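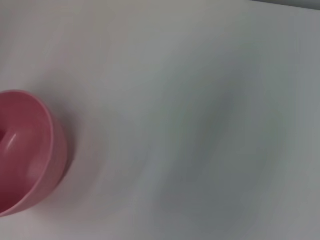

Chapter 4
Branching Dialogue and the Cost of Choice

4.1 Introduction

A branching dialogue system presents the player with a set of responses and selects the next passage of text according to the response chosen. The principle is simple. The difficulty lies in volume. If every exchange offers two responses and no branch ever rejoins another, a conversation of eight exchanges requires 256 separate endings, each of which must be written, edited, recorded if the game is voiced, and tested. Few studios can pay for this, and few players would see more than a small part of the result.

Most of the techniques in this chapter are ways of limiting that growth while keeping the player's sense that a response matters. They were developed largely by writers and designers working on adventure games and role-playing games, and they are now used in almost every genre that contains spoken or written text.

Chapter 3 treated the script as a linear document. From this point on it is treated as a graph. A node is a unit of text delivered without interruption. An edge is a permitted move from one node to another. A condition is a test attached to an edge, such as whether the player holds a certain item or has already met a certain character. Readers who have not worked with directed graphs should review Appendix B before going further.

4.2 A Worked Case: Helstead

The running case in this chapter is Helstead, a detective game for home computers developed by the studio Kakix. The player takes the part of an insurance investigator sent to the town of Brurnedgate to examine the loss of a river ferry. There is no combat and no time limit. Progress depends entirely on questioning the townspeople and comparing what they say.

The released version of Helstead contains 2361 dialogue nodes. Of these, 252 belong to a single character, the harbor pilot Escobar, who can be questioned in every act. Escobar's conversations are the most heavily branched in the game and supply most of the figures and exercises that follow.

The lead writer, Colton Lapointe, began with a tree in the strict sense, in which no node could be reached by more than one path. The first act was drafted in this form and then abandoned. Two faults were found in testing. Players who took different paths through Escobar's first interview arrived at the second with different knowledge, and the second interview had to be written separately for each group. In addition, corrections to a fact, such as the hour at which the ferry left the dock, had to be made by hand in every branch that mentioned it. Several were missed.

The second draft used a hub structure. Each interview opens on a central node from which the player selects a topic. When the topic is exhausted, control returns to the hub and the topic is marked as closed. Facts learned are stored as flags outside the conversation, so that any later node can test for them. The number of nodes in the first act fell, and the number of distinct orders in which a player could hear them rose.

4.3 Local and Lasting Consequences

It is useful to separate two kinds of consequence. A local consequence affects only the next few lines. If the player is rude to Escobar, he answers curtly and the conversation then continues as it would have done otherwise. A lasting consequence sets a flag that is tested later. If the player reveals the name of a witness, that witness refuses to speak in the third act.

Local consequences are cheap. A single extra node will usually suffice, and the branch rejoins the main path at once. Lasting consequences are expensive, and the expense is easily underestimated at the planning stage, when the later scenes have not yet been written. In Helstead each interview was limited to one lasting consequence. The limit was set before drafting began and was relaxed only for the final interview.

The proportion between the two kinds varies by genre. Section 4.4 gives a method for estimating it from an outline. Section 4.5 describes the storage of flags, and Section 4.6 deals with the detection of nodes that no player can reach.

Key terms: node, edge, condition, hub, flag, local consequence, lasting consequence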